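Unit 3: How a card payment gets from the shop counter to the shop's bank

Print this page | E-mail this page

Okay, so last time we did cash and checks, and a few of you came up afterward wanting to skip straight to phone wallets. We'll get there! But wallets sit on top of the card system, and if the card part is fuzzy the rest will stay fuzzy, so bear with me.

Start with who's involved. You've got the customer and the shop, obviously. Then the customer's bank, which gave out the card (the issuer), and the shop's bank, which handles the shop's card takings (the acquirer). In between sits the card network, passing messages back and forth and setting the rules. I'll call our issuer Bergeron Bank and our acquirer Flerkau Bank all through this unit, so please use the same names in your homework. It saves me a lot of squinting.
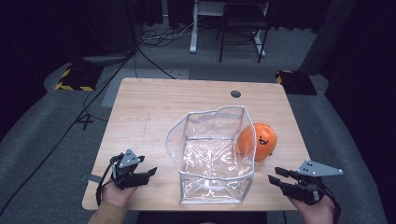 3.1 Authorization

The customer taps the card. The terminal sends a message to Flerkau, Flerkau passes it to the network, and the network passes it to Bergeron. Bergeron checks that the card is live and that there's money or credit behind it, then sends back a yes or a no by the same road. All of that takes a couple of seconds, and no money has moved yet! I underline this every year and every year it comes back wrong on the test. A yes is a promise. Bergeron sets the amount aside on the customer's account, and that's why you see "pending" in your banking app.

3.2 Clearing and settlement

At the end of the business day the shop sends in its batch, meaning the whole pile of approved sales. The network sorts out which bank owes what to which (clearing), and then the banks pay each other (settlement). They pay the net amount. So if Bergeron owes Flerkau $3,234 and Flerkau owes Bergeron $1,300, one payment of $1,934 goes across and everybody's square.

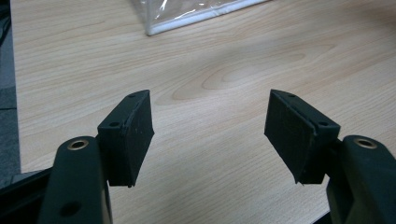 Page last changed: May, by D. Cormier (fees section redone)

3.3 Who takes a cut

The shop never gets the full price. Say our shop, Hiranura Gifts, sells something for $100 and its total card fee is 2 percent. Hiranura ends up with $98. The missing $2 gets split: a piece to Bergeron (that piece is called interchange, and it's usually the biggest), a piece to the network, and a piece to Flerkau for running the shop's account. Real fees vary a lot with the type of card and the type of shop, and there's often a flat charge per sale too, so don't go quoting my 2 percent to anyone with a cash register.

The flat charge is what hurts on small sales. A few cents on a sofa, who cares, but a few cents on a pack of gum can eat the profit (I used to work a candy counter, I have feelings about this). Hence the little signs asking for a minimum purchase.

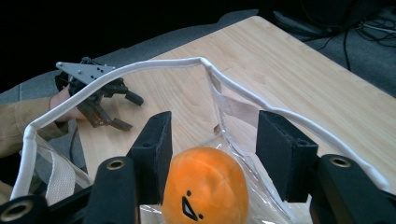
Diane Cormier: One thing to add to 3.3, if a sale is refunded the shop often doesn't get all of its fees back. Students tend to assume a refund just rewinds everything.

Yes, good, put that in your margins. A refund is a new transaction going the other way, with its own message and its own place in the batch. It can take days to show up on the customer's side. Don't mix it up with a chargeback, where the customer goes to Bergeron and disputes the sale, and the shop has to come up with proof.

For next time: read the Potudside case in the packet and work out the net settlement between the two banks. Then write a short paragraph on who loses out if the terminal goes offline for an afternoon. Bring it on paper, please.

Print this page | E-mail this page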